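# Why Is a Paper Bag Strong?

Paper tears easily, so how can a paper bag hold your lunch?
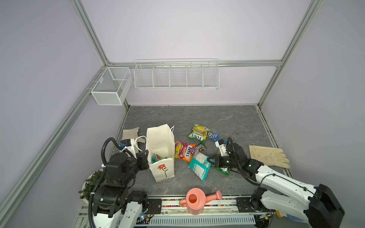 Paper is made from wood. Wood is full of tiny threads called fibers – much too thin to see one by one. At a paper mill, the fibers are mixed with lots of water, then spread out flat and dried. As they dry, they cling to each other.

Bag paper often has long fibers. Long ones cross over more of their neighbors, and that makes the sheet hard to pull apart.

## Try it

Cut 2 strips from an old bag, one going up and one going across. Pull each strip until it rips. Was one harder to tear? Now dip a new strip in water and pull again. Water loosens the fibers, so it rips fast.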